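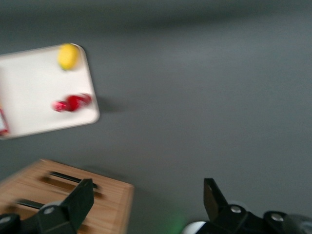

*Photo: Tadutow Community Kitchen*

Dear friends at the Mansour Fund,

Thank you again for your patience while we got this report together. It has been a full spring and early summer at the kitchen, and I kept wanting to wait for one more cooking class before I wrote to you, so you are getting this on 9 July 2023 and a little later than I promised.

**Meals and classes.** We served 1,739 lunches in the grant period, most of them at the Tikari Street hall. The cooking classes filled up faster than we had planned for, with 134 people signed up and 78 of them finishing all six evenings. The soup evening was the favorite by a mile, and the bread evening ran so late that we have split it in two for the next round — the dough simply wouldn't be hurried!

**What your grant paid for.** The biggest purchase was the second refrigerator, which arrived in good shape and has made the vegetable deliveries from Onomel Farm much easier to handle. We also replaced the worst of the chopping boards and bought a set of lidded pans. There is $345 left in the equipment line, and with your permission we would like to put it toward a better hand sink.

**What has been harder.** The evening bus was cut back in the spring, and quite a few families from the far side of town stopped coming to the later classes. We tried starting half an hour earlier, which helped some people and made things worse for those who work until five. We are still talking with the bus company about it.

**Coming up.** The next round of classes begins in September, and we would love to have you join us for a lunch before then. Just let us know which week suits you, and if anyone doesn't eat meat.

With warm thanks,

Tadutow Community Kitchen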